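April, gone 11 at night

Back from Bancombe, ears still ringing. Botond Bozsik drove, got lost twice, blamed the map. Support was a duo called Onumik – two laptops and a clarinet, not for me. Then Kiss at last. The Bancombe Kiss, four sisters, all fiddles. Opened with the slow one off the second record, whole place went quiet. Edit Kerekes cried. So did I a bit. 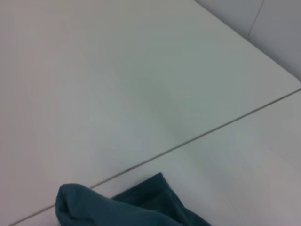
Setlist, before I forget

Ondlow (new, best thing all night)
Salt Road
603 – the bus song, everyone shouts the number
Cover I didnt know, must ask Edit

Room holds 200 and felt like more. Botond says they're booked for a 3000 seater in the autumn, can't picture it.
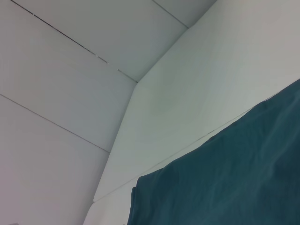 Teal, against the white.

Voice gone from singing. Bought the single, £2 from a box by the door, no sleeve. Edit thinks the B side is an early take of Salt Road with the verses swopped round. Will play it tomorow if the needle behaves.
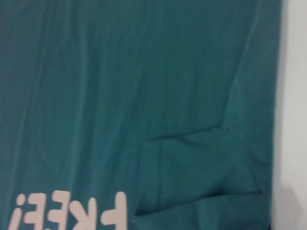
Also want to learn the middle bit of Ondlow, it goes up where you expect down. Tried humming it in the car and lost it by the roundabout. Botond had it perfect of course. Bed.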